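Ticket 276: Wrist camera loses the block just before the fingers close
Component: Holtotness sim bench / gripper comparison
Opened by: Teodoro Alvarado
Assigned to: Amos Park
Priority: normal
Status: closed, one follow-up

Opened by Teodoro Alvarado

I am running the pick comparison between the Travov gripper and the Wikero gripper in the simulator. Same arm, same controller (Nuchit), same block, same start poses. The only things I swap are the gripper model and the wrist camera mount that comes with it.

Wikero runs clean. Travov gets through the approach and the descent, and then the tracker reports "target lost" right before the close command. The controller does what it is set up to do and backs the arm off. From the outside it looks like the arm goes down, thinks about it, and goes back up.

It does not happen on every pick. When the block starts square to the fingers I get a grasp most of the time. When it starts rotated, most picks abort.

What I have tried so far:
Restarted the sim and reloaded the Travov model. No change.
Slowed the descent to half speed. Still aborts, just later.
Swapped the tabletop texture for flat white. A little better, not fixed.
Ran with the tracker off and the block pose fed straight from the sim. No aborts at all, so I don't think it is the arm or the finger timing.

Expected: the tracker holds the block until the fingers close.
Actual: the tracker drops it at the bottom of the descent.

Comment from Amos Park

Thanks, the tracker-off run helps a lot. Can you send me a wrist camera image from the bottom of the descent with the walnut table back on? Also the value of min_visible_area in your tracker config, and tell me which mount file you are loading. There are two in the Travov folder and the names are nearly the same.

Comment from Teodoro Alvarado

min_visible_area is whatever the default is, I never touched it. Mount file is travov_wrist_short. I didn't know there was another one.

Wrist camera image is below, walnut table, rotated start pose. 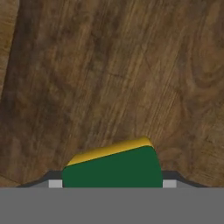
Travov gripper, wrist view, block between the finger pads.

Comment from Amos Park

OK, I see a couple of things.

The gripper body takes up a flat strip along the whole bottom of the image, and the lower part of the block is hidden behind it. The tracker fits its box to the green face. When the bottom of that face goes behind the body, the box shrinks, and at some point it falls under min_visible_area and the tracker gives up. On the Wikero mount the camera sits farther out, so the body stays out of the view for the same hand height.

The second thing is the yellow top. The tracker config only has the green range in it, so the top face counts as background. With the block turned like this you lose that area as well. It would count toward the total if we let it.

The table may be adding to it. There is dark grain next to the block and it gets darker still on both sides, just above the fingers. I would not change the table though. Both grippers have to be tested on it or the comparison is no good.

Please try these in order, one at a time, and run the rotated poses after each:

1. Change the mount file to travov_wrist_long. Leave everything else alone.
2. Add the yellow range to the target colors.
3. Add a mask for the gripper body so the strip at the bottom is ignored when the box is scored. The mask has to be made again if the mount changes, so do step 1 first.

Don't lower min_visible_area yet. It will hide the problem and you'll get false locks on the finger pads.

Comment from Teodoro Alvarado

Did step 1. The long mount loads but the hand-eye offset was wrong, and the arm stopped to the left of the block on the first pick. Found the offset still set for the short mount in the Nuchit profile. Changed it and the approach lines up now.

Rotated poses, 6 picks per setup:
Short mount, original config: 5 aborts
Long mount, offset corrected: 3 aborts

So it is better, but not good enough to compare against Wikero. Going on to step 2.

Comment from Teodoro Alvarado

Step 2 and step 3 done. With yellow added there was still an abort now and then, always at the very bottom. With the mask added too, no aborts on the rotated poses. I ran the square poses again as well -- no aborts there either.

Grasps look the same as in the tracker-off run. Finger timing was never touched.

Do I need to redo the Wikero runs? They were done with green only and no mask.

Comment from Amos Park

Yes, please. Both grippers should run with the same target colors, and each should have its own body mask, even if the Wikero one ends up nearly empty. Throw out the earlier Travov numbers and keep the logs.

I have made travov_wrist_long the default in the shared folder and renamed the short one so it can't be picked by accident. The offset now lives in the mount file and Nuchit reads it from there.

Follow-up for September: have the tracker log a warning when the box starts shrinking against the edge of the mask. Right now the first message you get is "target lost", and by then the arm is already backing off.

Closing this. Reopen if the Wikero runs show anything odd with the new colors.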